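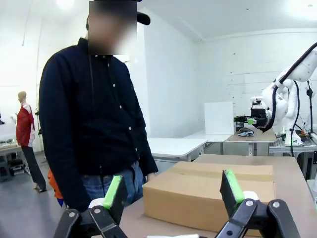

Vurker asked whether a box that has been folded shut but not taped should be listed as closed, and the answer was yes, which is how the notes now read. Tape has its own column and does not change the entry for the flaps.

Vukiler packing tables – README

Last changed Aug 10, 2026

Contents

This folder holds 200 short records of cardboard boxes on tabletops, kept at the Riihimäki room. Each record has one picture and one line in boxes.csv. The Galtlow set is kept separately and uses older column names, so do not merge the two without renaming first.

What counts as a box

Corrugated shipping boxes only. Padded envelopes, tubes and plastic crates were left out. A box has to be standing on a table. Boxes on the floor went into a second file, floor.csv, which has 21 lines and has not been checked.

Columns

box_id – a number from 1 to 200, no gaps
flaps – closed, open or part
tape – yes, no or unsure
colour – light tan, dark tan, white or other
shape – long if the box is longer than it is tall, otherwise tall or cube
table – wood, white or other
person – yes if anyone is standing at or near the table
notes – free text, often blank

Use unsure for tape when the seam on top can't be made out. Please don't guess from the flaps.

The table column refers to the table the box stands on. Other tables further back in the room are ignored, even when there is a whole row of them.

Known problems

Contents were not recorded before February, and the few weights we had were taken on two different scales, so both columns have been dropped.

In 20 lines the shape was entered as wide. Read this as long.

Light tan and dark tan were judged by eye. Expect some disagreement under bright ceilings and white walls, where most cardboard looks paler.

Faces are blurred. Please leave them that way in any copy you make.

Size limit

Notes are cut at 2000 characters when the file is exported. No line comes near that at present.

Changes

Added the part value for flaps. Renamed surface to table. Removed weight and contents.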